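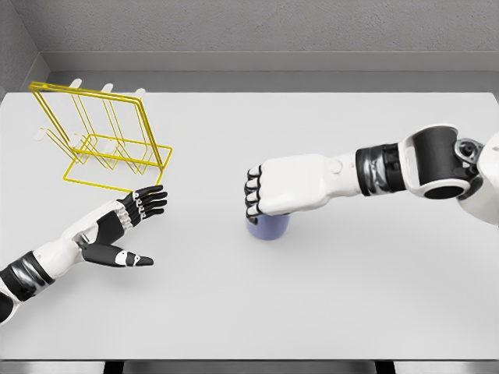 Figure 1. Cup-to-rack task in simulation, two-arm setup. Right hand closed over the top of the cup, left hand open.

Unit 6: Contact faults in grasping
Course notes, February. N. Odukoya

Read these before the lab. You will need the Rillia logs from Unit 5.

6.1 What went wrong

The task is to take the blue cup from the table and set it on the yellow wire rack. The policy was trained in the Arkari simulator and scored well over 1,000 simulated trials. When the same policy ran on the Kuusisto bench, it cracked three cups in one morning and bent a finger link on the right hand. The run was stopped by hand. The automatic force stop did not trip.

6.2 First fault: the grasp

The policy learned to come down from above and curl the fingers over the rim. In simulation the cup was a rigid body with high friction, so a hard squeeze cost nothing. The reward counted only whether the cup got to the rack. Look at Figure 1 again and note how little of the cup is left showing under the hand. An overhead camera cannot see the rim in this pose, so vision gives no warning if the fingers land badly.

6.3 Second fault: the force stop

The stop was set to trip at 33 newtons at the wrist. Two problems:

The wrist sensor reads the net force on the hand. Fingers squeezing a cup from opposite sides mostly cancel, and the wrist reading stays low while the cup is being crushed.

The signal passed through a filter with a 200 ms window. A short spike was averaged away. The logs show finger motor current at its limit for almost 300 ms before the first crack, with nothing unusual at the wrist.

6.4 The idle arm

The left arm had no part in the grasp, and its stop was disabled to cut down on false alarms. It did not cause damage. It was still powered, and a person reaching in to clear broken pieces would have been inside its workspace. Brollel's lab rule now requires both arms to be de-energized before anyone reaches over the table.

6.5 Changes made

Current limit on each finger motor, checked every control cycle.
Filter removed from the stop signal. It is kept for logging only.
Penalty for grip force added to the reward.
Cup friction and stiffness varied during training.

6.6 For the lab

Plot finger current and wrist force on the same time axis for trial 2. Mark where you would have stopped the arm, and say which signal you used. Bring the plot on paper.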